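# Why does food go cold in the middle?

Heat is energy on the move. It always travels from a hotter thing to a cooler thing, and it stops when the two are equally warm. Cooking is a way of moving heat into food, and there are several ways to do it.

## Conduction

Everything is made of tiny particles that jiggle all the time. In hot things they jiggle faster. When a fast particle bumps into a slow one, it passes on some of its energy. This is called **conduction**.

Metals conduct heat well. Wood does not. A metal spoon left in hot soup soon becomes too hot to hold, but a wooden spoon stays cool at the handle.

## Convection

Water and air can flow. Warm water is lighter than the same amount of cold water, so it rises and cold water sinks to take its place. The loop this makes is called a **convection current**. You can watch one by dropping a few dried peas into a pan of simmering water - ask an adult to do the cooking.

## Radiation

Heat can also travel as waves, with nothing in between to carry it. The warmth of the Sun reaches us this way. So does the glow of a grill. This is called **radiation**.

Microwaves are another kind of wave. They reach roughly 2 centimetres into most food and make the water in it warm up. The rest of the food is heated by conduction, from the outer layers inwards. Conduction through food is slow, so the middle of a thick pie may still be cold when the edge is steaming. Stirring helps. So does leaving the food to stand.

## Try it: the butter test

You need a metal spoon, a wooden spoon, a mug, butter and an adult.

1. Put a small dab of butter on the handle of each spoon, at the same height.
2. Ask the adult to pour 300 ml of hot tap water, at 50 °C, into the mug.
3. Stand both spoons in the water.
4. Check the butter every minute for 20 minutes.

Write down which dab softens first. The class at Vemdale repeated the test with a plastic spoon and put the results in a table. You could do the same. 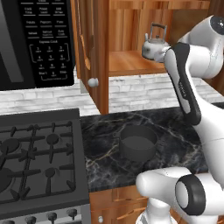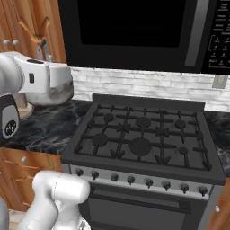 *Both pictures: a kitchen with a black microwave and wooden cabinets.*

## Words to know

- **Conductor** - a material that lets heat through easily
- **Insulator** - a material that slows heat down
- **Particle** - a very small piece of matter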